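# Stop tidying the bin

Quick one, written between meetings, so forgive the typos. 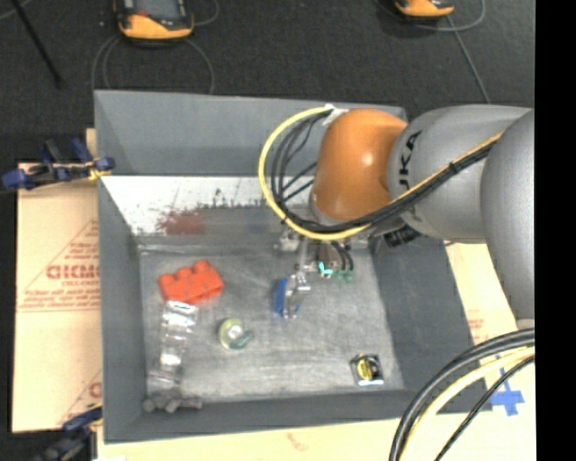 Grasping papers still report one big success number and I think we should quit doing it. Grondoven's bin picking result is the latest everyone is passing round. 886 attempts, one percentage, a nice bar chart. Fine work. But a percentage over what? A toy brick on its side is an easy pick for most planners I've used. Clear plastic lying on a scuffed grey metal floor is a differnt problem altogether, the depth reading goes to mush and the planner goes for whatever it thinks is there. A roll of clear tape is a bit of both. Put all of those in one bin, average them, and you've learned mostly what mix of objects somebody chose that day.

So break it out. Per object, every time, even when it's ugly. Especially then.

The Russo method (score a heap of candidate grasps, try the best, re-score after a miss) gets praised for its retries. I like it too. We ran it at Clondville in January with 48 objects and allowed 3 tries each. Looked great. Then we counted first tries only and the clear stuff fell off a cliff, while the bricks and boxes hardly moved. Same robot, same code, same week. The retries were covering for bad sensing and our headline number hid it.

People tell me per-object tables are too long for a paper. Put it in the appendix then. Or drop one of the 2 pages on related work, I won't miss it.

Other gripe. Clean bins. Spotless white walls, even lighting, objects a polite distance apart. Real bins get scraped and stained and there's always some bit of crud in the bottom corner that the segmenter may well decide is a part. Leave it in! If your method trips on a lump of dirt I want to know before I try it on our line.

Destden at least publishes its failed grasps alongside the good ones. Messy folder, awful file names, most useful download I've had all year. More of that please. I'd take a lower number I can pick apart over a high one I can't.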